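Cell inspection checklist, tabletop arm, Drernier cell at Skodside
Monthly check, April. Cell reference 276.

Carry out section 1 with the arm powered down and the isolator locked. Sections 2 to 4 need power. Mark each line OK, ACTION or N/A and write a comment wherever the mark is anything other than OK. Comments from the last check stay on the sheet until they are closed.

## 1. Floor and access

| Item | Check | Result |
|---|---|---|
| 1.1 | Walkway to the isolator clear | OK |
| 1.2 | Cables on the floor routed and covered | ACTION |
| 1.3 | Loose items removed from the floor near the table | ACTION |
| 1.4 | Boxes and stands kept out of the arm's reach | OK |
| 1.5 | Floor tiles sound | OK |

**1.2** Black and blue cables are lying in a tangle to the left of the table and underneath it. Two more lengths of cable cover are needed. The thin cables that leave the table at the far side also cross bare tile and should go in the same order.

**1.3** A small green cup was on the floor among the cables. Dropped items are to be picked up before the arm is enabled, with the arm stopped. Same comment as last month.

**1.4** Cardboard box with pink fabric on top is outside the reach of the arm. Leave it no closer than it is now.
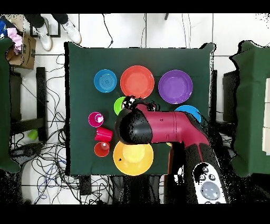
Sheet 2 of 4

## 2. Base, mounting and panel

| Item | Check | Result |
|---|---|---|
| 2.1 | Base bolts tight, paint marks lined up | OK |
| 2.2 | Table does not rock when pushed by hand | OK |
| 2.3 | Panel on base: all buttons press and return | OK |
| 2.4 | Emergency stop cuts drive power | OK |
| 2.5 | Enable switch drops out when released | OK |
| 2.6 | Cloth flat and held at the edges | ACTION |

**2.1** Paint marks checked with a torch. One had faded and was redone with the yellow Rafferty pen.

**2.3** Press each button on the white panel once with the arm in standby. Wipe the panel with a dry cloth only. Spray got under the buttons on the Prelach cell and the panel had to be changed.

**2.4** Tested twice, once at rest and once at slow speed. The arm held its position both times with no drop at the elbow that could be measured.

**2.6** The clips under the back edge have lost their grip. New ones to be fitted before the next long run. If the cloth creeps, the taught heights over the dishes are still right but the positions are out, and the gripper can come down on a rim. Check for creep by hand at the start of each shift until this is closed.

## 3. Arm and gripper

| Item | Check | Result |
|---|---|---|
| 3.1 | Covers and end caps seated, no cracks | OK |
| 3.2 | Joints move full range without noise | OK |
| 3.3 | Screws on gripper housing tight | OK |
| 3.4 | Fingers open and close evenly | ACTION |
| 3.5 | Finger tips clean, no splits | OK |
| 3.6 | Lowest taught height clears the cloth | OK |

**3.2** Joint 4 clicked once on the way back from full travel. Repeated ten times and it did not happen again. No action, but listen for it next month.

**3.3** Use the short driver. The long one fouls the wrist and it is easy to round off the screw heads.

**3.4** Closing is even. On opening, one finger lags slightly when the arm has stood overnight. Clean the slides and repeat. If it still lags, change the finger pair and record the cycle count. Count at this check was 662 since the last change. The pair is due for changing at 1000 in any case.

**3.6** Check with the gripper open, over the front row of dishes. Lower in slow mode and keep a hand on the stop. Do this over the widest bowl first and then over the cups, which are the easiest thing on the table to knock over.

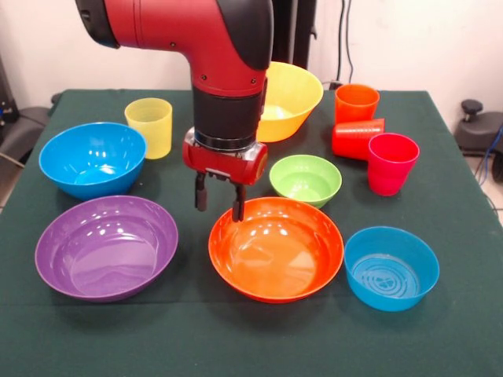

*Item 3.6: gripper open, right-hand finger tip just above the back rim of the orange bowl.*

## 4. Table contents and restart

| Item | Check | Result |
|---|---|---|
| 4.1 | Dishes and cups free of cracks and sharp edges | OK |
| 4.2 | No items within a hand's width of the table edge | ACTION |
| 4.3 | People clear before enable | OK |
| 4.4 | Slow run of full cycle completed | OK |

**4.1** Any cracked cup goes in the bin and is replaced from the cupboard. Do not tape them. The tape sticks to the finger tips.

**4.2** Move front row items back before the slow run. The start layout sheet needs redrawing to show the edge margin.

**4.3** Call out before pressing enable, even when working alone in the room.

**4.4** Cups lying on their side are allowed in the run. Stand them up only if the start layout asks for it.

## Open actions

- 1.2 Cable covers, two lengths, to order
- 1.3 Floor pick-up before enable, repeat comment
- 2.6 Cloth clips, fit before next long run
- 3.4 Clean finger slides, recheck after an overnight stand
- 4.2 Redraw start layout sheet

Cell released for use at slow and normal speed. High speed stays locked out until 2.6 and 3.4 are closed.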